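Home and shared workshop builds
Hand gripper lets a plastic bottle turn when I tilt it

Posted by Deisy Huanca

Hello all. I am building a hand-held gripper in our shared workshop, from the Falten drawings. White brackets, magenta ribbed fingers, camera behind. It closes well on boxes and cups. My problem is the plastic bottle with the screw cap. When it is upright I can hold it, but if I tilt my wrist, the bottle turns between the fingers and the label goes to the side.
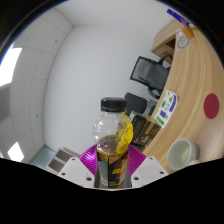 I already changed the closing spring one time, and it was a little better, but then my thumb became tired after 14 grasps. Should I print the fingers again in a softer material, or is the problem in the brackets? I would like to keep the brackets, they took me most of April.

Jornska
Softer fingers. I had the same problem.

Mervin Bélanger
I would not print anything yet. Please check first where the fingers touch. If you hold low on the label, the weight above wants to turn the bottle, and a stronger spring helps only a little. Try to hold it near the middle, and come straight, with both tips at the same height.

Second, look at the strips on the inside of the fingers. Mine were shiny from the mold release — I cleaned them with alcohol and a cloth, and after this the slipping was much less. Let them dry well before you test.

Then open the fingers fully and look from behind. The two sides should be like in a mirror. If one bracket is turned even 2 degrees, loosen its screws, push it against the stop and tighten again.
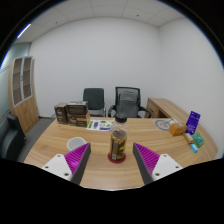 Fingers open, bottle on the red coaster.

If it still turns after this, then yes, print softer fingers, but change only one side first and compare.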